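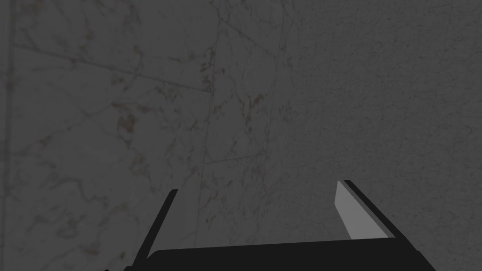

Could YOU open a door if you'd never seen one before? You'd push it. Pull it. Maybe kick it. Sooner or later you'd find the handle.

Robots have to learn that too, and it takes them ages. So Svenja Wallner and Katia Bassi let theirs practise in a pretend house inside a computer. It's called a simulation — a bit like a video game, except the player is a program.

Why pretend? Well, real robots are heavy and cost loads. Bump a pretend door and nothing breaks. You just start again. 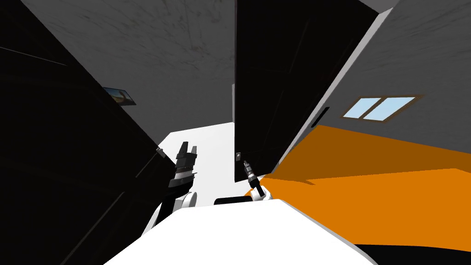

Two arms, two grippers, and door handles to reach for.

The team call their robot Drillerard. It has cameras to see with, and the pictures can come out very wonky! Walls lean over. Floors tip up. Drillerard has to work out where the handle is anyway.

First a person steers the robot and shows it what to do. The computer saves every move. Then the program tries to copy, over and over and over.

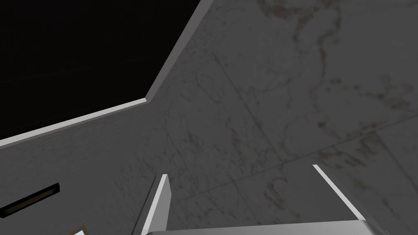 Plalura, May

Results are in! Drillerard had 3,129 goes at reaching a handle and pulling. The first 462 were all misses. Every single one. It grabbed at air, mostly.

Then the team tried somthing new. They mixed up the colours of the walls and floors between goes, so the program couldn't just remember one room. It had to learn what a handle looks like.

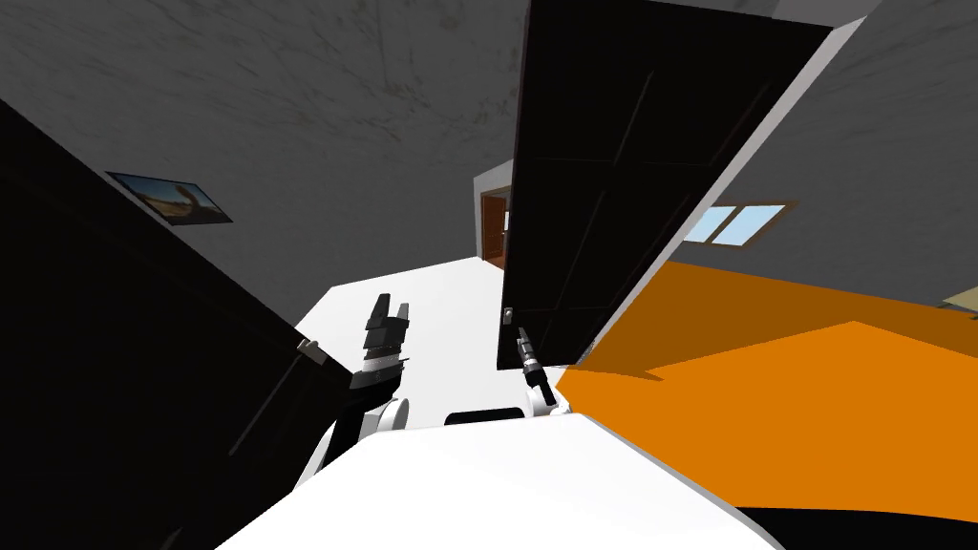

And that helped lots. By the end it missed only 6 goes in the last hundred. Not perfect. Still, would you get in a lift that worked like that? Hmm.

Next job is trying it on a real robot with a real door, wich is harder because real doors can stick and squeak and swing back at you. Katia says she'll be standing well out of the way.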